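About Pastley

Pastley sorts and stores toys for nurseries and playgroups. Each table is set with one bin, one cloth and the items to be put away. 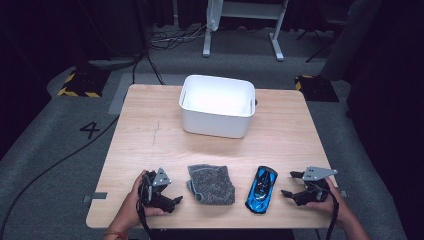 Nkechi Osagie would have us add that a toy goes in only after a wipe, and that small cars need it most. Her rule has applied since April.

Bins are white plastic, rectangular, with rounded corners — these are easier to clean. We keep 400 in stock and lend them in sets of 15. Orders go to Salamatu Bassey at the front desk.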